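**Linen Storage and Folding: Group Report, Part 2**
Wenche Brekke, Edeltraud Auer
May

## 1. Purpose

Part 1 listed the cloth items kept in the Hirberg student house. Part 2 compares two ways of folding and storing them. The aim was to find a method that fits the existing hall cabinet and lets one item be taken out without disturbing the rest.

## 2. Materials

The work covered plain cotton cloths, dish towels and canvas bags. All were washed at 40 degrees and line dried before folding. Items were not ironed. The cabinet has two usable shelves, each 21 cm high. The upper shelf is shared with the cleaning supplies and was left out of the test.

## 3. Method

**Flat stack.** Each item was laid out, smoothed by hand from the center outward, and folded in half three times. Seams were placed on the inside. Finished items were piled with the folded edge toward the door.

**Upright file.** The same folds were used, followed by one fold in thirds. Items were stood on edge in a Hodia box with the last fold facing up.

Both methods were used for 14 days. Residents took items as needed and returned clean ones to the same place. Brekke checked the shelves each morning at 8.

## 4. Results

The flat stack was faster to fill. It lost its shape whenever a lower item was pulled out, and the canvas bags slid forward because the handles made the pile uneven. The upright file took longer to set up but held its order until the box was less than half full. After that the remaining items leaned and had to be pushed together.

Thin cotton did not stand well on its own. Placing it between two thicker items solved this — a spare towel worked as well as a divider.

Handles and thick seams caused most of the poor folds. Bags folded with the handles tucked inside the body gave a thicker bundle with cleaner edges.

## 5. Discussion

Smoothing before the first fold had more effect on the final shape than the choice of method. Cloth with twisted folds left in it gave bundles too thick for the box. The test did not cover fitted sheets, and the cabinet door was open for part of the second week while the hinge was being replaced.

## 6. Recommendation

Use the upright file for towels and cotton cloths. Keep canvas bags in a flat stack on the lower shelf, handles in. Label the box on the short side.

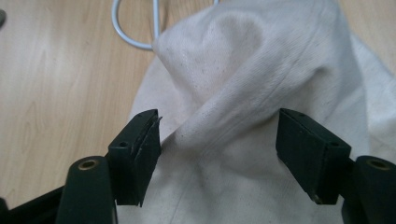

*Figure 1. Off-white cloth on a wooden surface, bunched, with a twisted fold near the middle.*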